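The Blue Hour Bus

Santino Lagos had driven the number 38 out to Clirkley for so long that he knew which dogs would bark at which stops, and he had opinions about every one of them. The spaniel by the feed store was a gentleman. The little white one at Quezada Road was a crook. He told this to anyone who sat in the front seat, and on Wednesday evenings the person in the front seat was Rongrong Zheng, who taught piano to children in town and rode home with her music in a canvas bag on her knees.

She had been riding with him since the spring before last, and they had talked about nearly everything by then: her sister's divorce, his tomatoes, whether a person could learn to like olives if they hadn't managed it by fifty. He had never heard her play. It seemed a strange thing to ask somebody on a bus.

"I'm selling the piano," she said that evening, just past the bridge, as if she were mentioning the rain.

Santino missed the turn signal, which he never did, and a pickup behind him let him know about it.

"The one from your mother?"

"It weighs more than my car, and the new apartment is up 31 steps. The mover laughed at me over the phone, Santino. He was very polite, but he laughed." She looked out at the fields, where the light was going that deep color it goes in June when the day can't quite make up its mind to be over. "There's a church in Grarnura that wants it. They offered me 254 dollars and a pie."

"What kind of pie?"

"I didn't ask. I was trying not to cry."

He drove for a while. The crook came out at Quezada Road and shouted at the tires, and neither of them said anything about it. An old man got on with a bag of birdseed, rode two stops, and got off again, thanking Santino twice. When the doors had folded shut Santino cleared his throat.

"My last run finishes at the Tirkel depot," he said. "You know there's a hall behind it? They used to have dances. My wife and I won a ham there once, though I want to be fair, the other couple had a bad knee between them. It's all on the ground floor. No steps at all. And there's a bare wall as long as this bus."

"Would they want a piano?"

"They've wanted one ever since the last one went in the flood. People still talk about it like a cousin who died." He slowed for the curve by the mill. "You could come and play it whenever you liked. I've got a key."
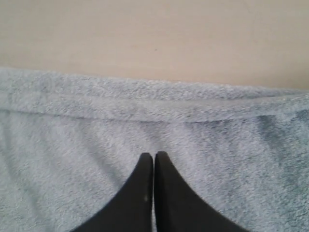
Rongrong turned this over for so long that they passed the water tower and the closed-down bakery and the field with the two horses who always stood nose to tail. She was thinking of her mother, who had played with her shoes off right up until she was 85, and who would have had a great deal to say about a bus depot.

"She liked trains better," she said at last. "But I suppose she wasn't against buses."

"We could put up a picture of a train."

That made her laugh, a real one, and the bag slid off her knees so that half of Schubert went down the aisle. Santino pulled in at her stop and got up to help, though he wasn't supposed to leave his seat with the engine running, and the two of them crept about collecting pages in the yellow light, putting them back in entirely the wrong order.

"I'll have to call the church," she said, on the bottom step, with the bag held tight against her coat.

"Ask them about the pie first," said Santino, and he waited, as he always did, until she had found her keys and the porch light came on.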